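Switching banks after nine years

Oct 16, 2020

I finally closed my old checking account last week. I opened it when I took the job at Arnetti, mostly because the branch was on the ground floor of our building and I could deposit a check on my way to lunch. Then the branch moved, then I left Arnetti, and the account stayed where it was.

What got me to do it was a monthly fee. The account used to be free if you kept 200 dollars in it. In January they changed the minimum to 2000, and I missed the letter. I keep most of my money in savings, so I dropped under the line almost every month and paid for it. I only noticed when I was looking for a dentist charge and saw the same line over and over down the page.

I called. The woman on the phone was polite and gave me back three months of the fees, which was all she was allowed to do. She offered to move me to a different kind of account that had no minimum but also no paper checks. I still write checks to my landlord and to the piano tuner. I said I'd think about it, and then I opened an account at the credit union on Wumham Street that same afternoon.

Opening the new one was easy. License, a piece of mail with my address, a small deposit. It took less time than finding parking. Closing the old one was the part that dragged on.

My mistake was thinking of it as one job. There was my paycheck, and then there was everything that came out: rent, electric, phone, car insurance, the storage unit, two magazines, and a charity I signed up for outside a grocery store years ago. Some of those were set up through the bank and some were set up on the other end, and there's no single place that shows you both. The bank's bill pay page only listed the ones the bank was sending.

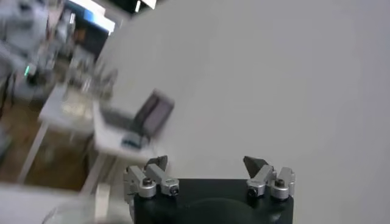
Tala Masri, who I used to work with, told me to print a full year of statements and go through them with a pen. I thought a year was too much, but she was right. The car registration comes out once a year, and so does the fee for my web hosting. If I had only looked at the last few months I would have missed both.

I wrote the list on a legal pad with the name, the day it comes out, and whether I had moved it. The electric company took two tries. The first time they accepted the new number and then billed the old account anyway, so I was glad I had left money in there. The storage place wanted a form by mail. The insurance people did it over the phone while I was still reading off my policy number.

I left both accounts open for two months and let the old one run down. Nothing came out in the second month except the bank's own fee, one last time. Then I went in person to close it. They gave me a cashier's check for what was left, and I asked for a letter saying the account was closed with a zero balance. Thandeka Joubert mentioned this in a comment on my post about moving, after an account she thought was closed got opened back up by a stray gym charge. The man at the desk had to go ask somebody how to print one.

Things I would do differently: download the old statements before closing, not after. My online login stopped working that same evening and I had only saved two years' worth. I've asked for the rest, and they want to charge me by the page.

The new checks came on Tuesday. They spelled my street wrong, so I have to call about that.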